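Slide 9 — How we collect

Open with the totals. 1424 demonstrations kept so far, from 7 people. Leave the number up while people settle, then move on.

Say what counts as one example: a start pose, a single task, an end pose. If the person stops halfway and begins again, we log two and throw out the first. Sindar, our logging tool, has a key for that. Mention that we used to do it by hand afterward and it was slow.

Hand-held grippers, no robot arm at this stage. The marker cubes give us the pose of each hand. Pause on this, it always gets a question.
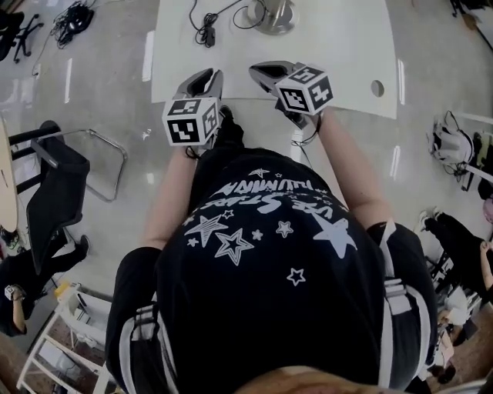

Next, the rejects. We dropped 176 takes in April, most of them for lost tracking — one cube turned too far or was covered by a sleeve. The rest were plain mistakes in the task. Don't read the table aloud.

Pace. People rush after lunch and the motions get sloppy, so we moved the Monday session to the morning. Sessions are shorter now too.

Slide 10 — What we feed the model

First training run used 600 examples. It learned the reach fine and was poor at letting go. Play the Jundora clip here (no sound). If it won't load, skip to the chart.

Questions I expect: left-handed people, cost per hour, whether we'll share the data. Answer to the last one is not yet.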